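Hendlow Toy Library – Frequently Asked Questions

Who can join?
Anyone in the Hendlow area with a child under eight. Grandparents and family day carers can join too. Bring one proof of address.

How many toys can I borrow?
Up to 4 items at a time, for 2 weeks. A set in a bag counts as one item. Puzzles are counted separately.

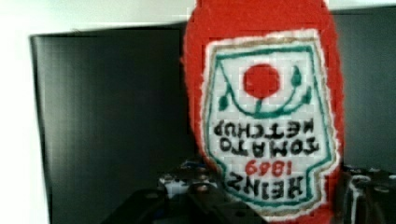 Renewals can be done once by phone, unless another family has put a hold on the item.

What if a piece goes missing?
Tell us when you return the set. We don't charge for single pieces of play food – they usually turn up under the car seat. Larger parts are charged at cost.
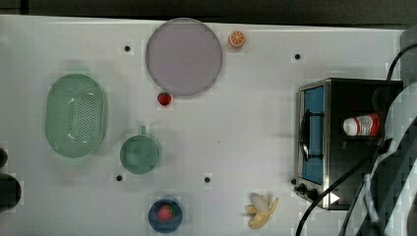
Plate, colander, cup and toy fruit.

Do I need to clean toys before returning them?
Yes. Wipe plastic toys with warm soapy water and dry them properly. Fabric toys should be spot cleaned only. Please don't put them in the dryer.

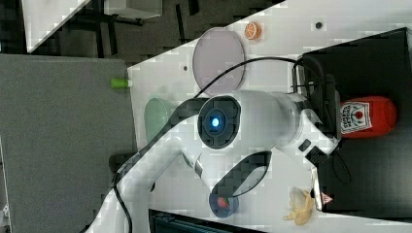

Can I donate toys?
We take donations in May only, as storage is tight. No battery toys or anything with a recalled part.

Comments

Osaze Danladi: Is there parking for a pram trailer?

Hedvika Jurčo: Yes, round the side near the bike racks.

Femi Adeyemi: Renewed by phone this arvo, no dramas.

Related
– Opening hours and school holidays
– Membership fees
– Party hire packs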